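February, a little after nine in the evening

The kettle is on again and I have my feet up, and I want to get this down before it goes fuzzy, because it was such a nice long ordinary day and those are the ones I always forget. I woke up thinking about the curtains for the back bedroom and I've gone to bed, or nearly, still thinking about them, with a great deal of soup in between.

I have more or less decided on gingham. Gray and white, small enough not to shout. Mom had it in yellow in the kitchen at Skorkville, and I suppose I've been carrying it in my head for all these years without knowing what to do with it.

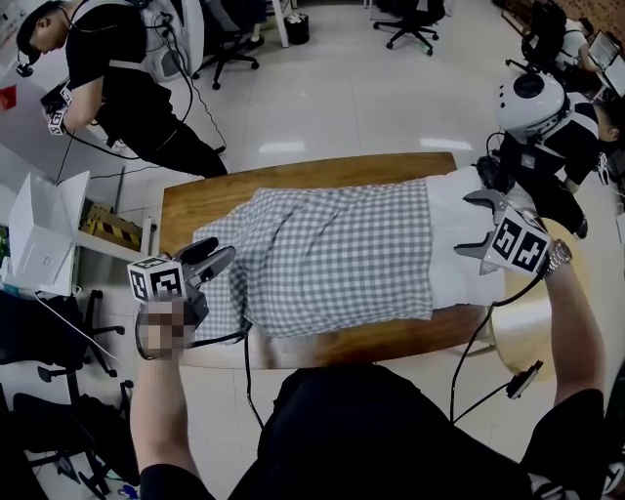
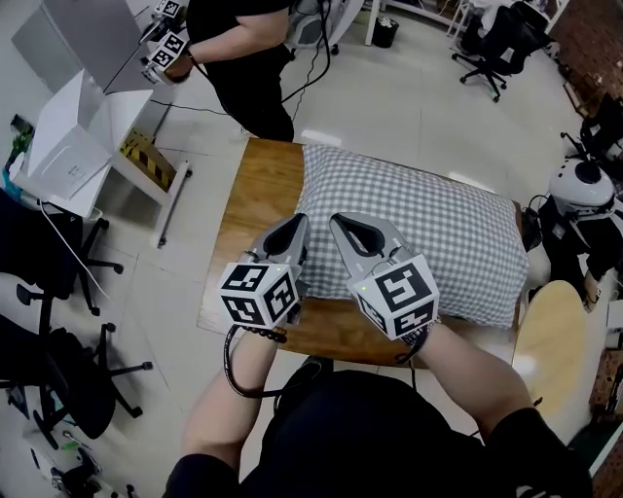 Gray gingham, both of them.

So then I had to work out how much cloth, and that took up the whole of my coffee and most of a second one. The window is wider than I remembered (I measured it twice, and got two different answers, and went with the bigger one). I want the curtains full, with a proper gather, because skimpy curtains make a room look as if somebody is about to move out. Four panels, I think, two to a side, and a good deep hem so that I can let them down when they shrink, as they surely will.

I called Ildikó to ask about lining. She was in the middle of making dumplings and put me on the counter, so I got her advice with a lot of thumping behind it. She says to line them, and to wash everything first, lining and all, and she is right, and I will complain about it the entire time. Then we got onto her sister's knee, and the train to Drendau, and whether either of us would ever go back there in winter. I said I would. I'd forgotten the wind until she reminded me – the way it came up off the river and straight through your good coat – and still I said I would. We had that little room over the bakery, and the window rattled, and we stuffed it with newspaper and thought we were very clever.

After lunch I walked down to Ollaro for thread and came home with thread, a card of hooks, and a pear tart I had no business buying. The girl there let me hold three grays up to the light by the door. They all looked the same inside and quite different outside, so I took the middle one. On the way back I stopped to look at the creek, which is up over the flat stones again, and there were snowdrops by the fence.

Woo came and sat on my lap the minute I got the pattern paper out, of course, and then on the pattern paper. I gave up on cutting and did the bills instead. The furnace man wants 1,327 for the repair, and I said a word out loud that made the cat look up. Well, it has to be done. It does mean the new rug can wait until spring, and probably I'll like the old one better once the curtains are up and everything looks cheerful around it.

The soup was good. Too much dill, but good. I ate it at the sewing table with the radio on low, and had the tart afterward, and then a little more of the tart.

Must remember to call about the furnace before ten, and to give Ildikó back her long scissors – I've had them since before Christmas. The kettle's going now.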